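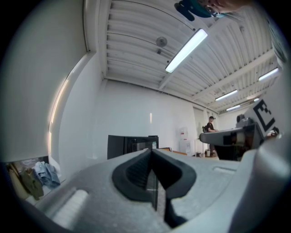 Gripper finger and marker housing, lights on.

Diary > Student project > August
Print this page | E-mail this page

Morning. Bench session for the gripper project, four of us in, which is the full group now that Mancuso has been merged with our half of the course. Started at the finger end. The ribbed face had been put on with the old adhesive and had begun to lift at the tip, so I took it off, cleaned the seat and bonded it again. Left it clamped through the break. Pull test afterwards gave no movement that I could feel. The proper gauge is still with the Putero group and I have written to ask for it back.

Next, marker detection. Ketill Hjaltested ran the Ridov script on yesterday's recordings and found that the pose drops out whenever the tool is rolled far to the left. Two possible causes: glare on the white border of the square, or the wide lens stretching the pattern near the rim until the corners no longer fit. I think it is the lens. The calibration in use was made with the board held in the middle of the view and hardly at all near the edges, so the model is guessing out there. Ketill thinks glare. We agreed to test one thing at a time.

12.40. Made a new calibration set with the board taken right out to the corners. Slow work, as the board has to be kept still for every exposure and my arm does not like it. Residual is lower than before. Copied the file to the Tevetti folder and kept the old one under its own name.

Repeated the roll test five times with the new calibration. Dropouts in one run only, and that one was the fastest. Same test with the ceiling lights off gave nothing useful, because the exposure went long and everything smeared. So glare is not ruled out. Will try matt film over a spare marker before saying any more.

Also noted:
- Finger travel is not equal on the two sides. Possibly the rack is one tooth out. Needs the cover off.
- Grip trigger spring is too stiff for long sessions - ask for the softer one.
- Timestamps from the two tools drift apart over a long recording. Restarting both together hides it but does not cure it.

Report section on calibration is mine, section on the finger goes to Ketill. Draft is due before the demonstration and I have the headings and one table. Cover off tomorrow, first thing, then the film.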